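Why do we use a dish rack?
Young Visitors' Pages, Jirnetti Museum of the Home

After a meal, there are plates, cups and bowls to wash. Washing removes the food, but it leaves water behind. A dish rack is a stand that holds washed things while that water goes away. Many homes have one beside the sink.

Where does the water go?

Water leaves a washed cup in two ways. The first is dripping. Water is pulled downwards, so it runs to the lowest part of the cup and falls off in drops. The second way is slower and is called evaporation. Tiny amounts of water rise into the air as a gas that we cannot see. A puddle in the playground disappears on a dry day in the same manner.

Both ways work best when air can move all around the cup. If a wet cup is placed upside down on a flat table, the air inside is trapped and the rim sits in its own small puddle. A rack lifts the cup up and lets the air in.

Why are racks often made of wire?

Wire is thin, so it touches only a little of each dish. The gaps between the wires let water fall through and let air pass. A wire can also be bent into many shapes. Long wires make the outside of the rack, and narrow loops inside it make slots.
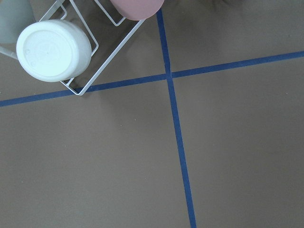

Plain steel wire will rust if it is often wet. Rust is the orange-brown crust that forms when iron or steel meets water and air. To prevent this, makers may cover the wire with a smooth coat, which is frequently white. The coat also makes the wire softer against cups and plates, so that they are less likely to chip.

What is a slot for?

A plate that lies flat holds water like a shallow pond. A plate that stands on its edge lets the water run off. Slots keep plates standing and stop them from leaning on one another. Cups and small containers do not need a slot, and they may be placed wherever there is room, with the open end facing down.

Words to know

Drain: to let water run away.
Evaporation: the change of water from a liquid into a gas.
Coating: a thin layer that covers and protects something.

Try it at home

Ask an adult before you begin. You will need two plastic cups of the same kind. Rinse both cups in clean water. Stand one upside down in a dish rack and the other upside down on a tray. Look inside them at bedtime and again in the morning. Write down which cup has more water left in it, and draw a picture of each.

Text by Shadi Nasrallah, Learning Department. Schools may request a printed copy of this page by quoting sheet number 2506. Sheet 2508, on soap and bubbles, is suitable for the same age group.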